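Leave the Kitchen Doors On

Every summer I get the same question from people who have just bought an older house: should we take the upper cabinet doors off and have open shelves?

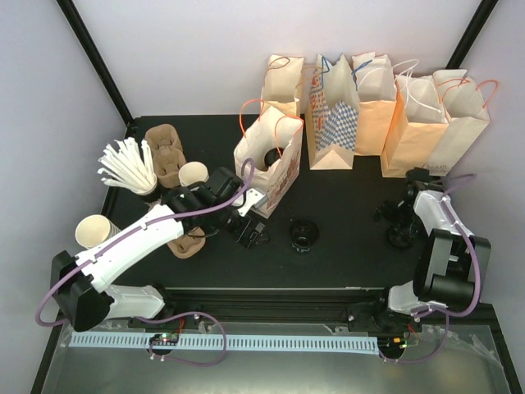

My answer is no, and I have held it through three kitchens of my own. Open shelves look good in July, when the windows are open and you have just washed every plate. By winter there is a film of cooking grease on the top row, and you are washing bowls before you use them.

I understand the appeal. A small kitchen feels wider without a row of doors at eye level. My neighbor Mahtab Rezaei took hers down and the room did get brighter. She also bought baskets to hide the things she didn't want to look at, and the baskets cost more than painting the doors would have.

Money is the part people skip. When Ermanno Pagano priced new shelving for my last kitchen, the total came to $1,780 with brackets, wall repair and paint. Refinishing the doors I already had took almost 80 hours of my own time, spread over a spring, and very little cash. I used Mocanu primer and 2 coats of a satin enamel. The paint has chipped at the trash drawer and nowhere else.

If you want a lighter room, change the wall color first. Then look at the bulbs. Then take down one pair of doors, the pair farthest from the stove, and live with it for a few months. Fill the screw holes only when you are sure. Keep the doors in the basement, wrapped in an old sheet, with the hinges in a labeled bag taped to the back.

I still have the hinges from my first kitchen. They don't fit anything in this house.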